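From: Ruan Radebe
To: trukero-users
Subject: Re: Export stops at row 785

Eusebio Echevarría wrote:
> I have a parts list with 814 rows. When I export it from Trukero
> to a plain text file, I only get the first 785. There is no error
> message. The same list prints fine. I am on version 3 and have
> tried it on two computers with the same result. Has anyone else
> seen this?

Eusebio,

Yes, I had the same trouble in May with a stock list. In my case the cause was a stray quotation mark in the notes column. Someone had typed a length in inches and used the quote key for it. The export reads that mark as the start of a text field and keeps going until it finds another one. If it never does, everything after it ends up inside a single cell, or gets dropped.

Printing doesn't go through the same step, so the printed list looks normal.

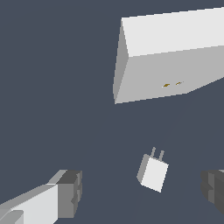
Look at row 786 first, then the row before it. If you find a lone quotation mark, change it to "in" and run the export again. Search the notes column for any others while you are there - I fixed one and then hit a second one further down.

If there are no quotation marks, check for a line break inside a cell. Those come in when people paste from email. Nazareno Bortolotti posted a way to find them a while back, and it should still be in the list archive under "blank lines in export."

You can also switch the separator from comma to tab in the export settings. That won't cure a bad quotation mark, but it does make the file much easier to read when you open it in a text editor to see where it goes wrong.

Please keep a copy of the original list before you change anything. The undo in version 3 does not go back past a save.

If none of this helps, send me rows 780 to 790 off list, with the prices taken out, and I'll try them on my machine this evening.

Ruan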